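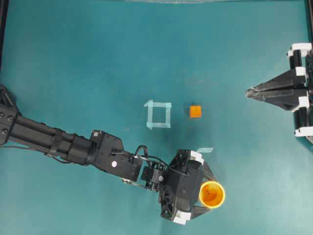 # The Teal Table, Willcombe

The teal table is one of the work surfaces in the Brumel room at Willcombe, on the ground floor next to the stores. It is shared by anyone who has signed up for a slot. This page was last updated on 12/12/2025 by Kirsty Tamihana.

The items in use on the table at present are an orange cup, a small orange block and some pieces of pale tape. They go back on shelf 11 when a session ends. Spare blocks are in the drawer under it, and the key is with Hélder Moreira.

The table is booked by the half day. Fiorella Villa keeps the list, which hangs inside the stores door.

## The surface

Blue-green, smooth and slightly glossy. It picks up reflections from the lights, more in some spots than others, and dust and fluff show up on it quickly. Wipe it with a damp cloth and leave it to dry before putting anything back. Please don't use spray polish. Lautaro Zapata chose the colour in April, when the old grey one was taken out, and it has been easier to find small things on it.
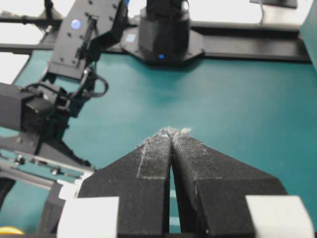
## The cup

Orange plastic, with a thick rounded rim and a narrower base, much the shape of a small flowerpot. The inside is the same strong orange, going to a reddish brown at the bottom. It is listed in the stores book as item 535. Stand it upright when it goes back on the shelf and don't put tape or pens in it.
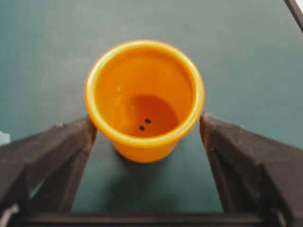 *The orange cup from above, with two small dark dots in the base.*

## Bookings and lost items

Slots for the new year are open now. Two mornings have already gone to the Clorkdale group, so check the list before making plans. Anything found on the floor should go in the tray in room 13. Questions about the table go to Carleen Cosgrove at the Tawhiri desk, mornings only.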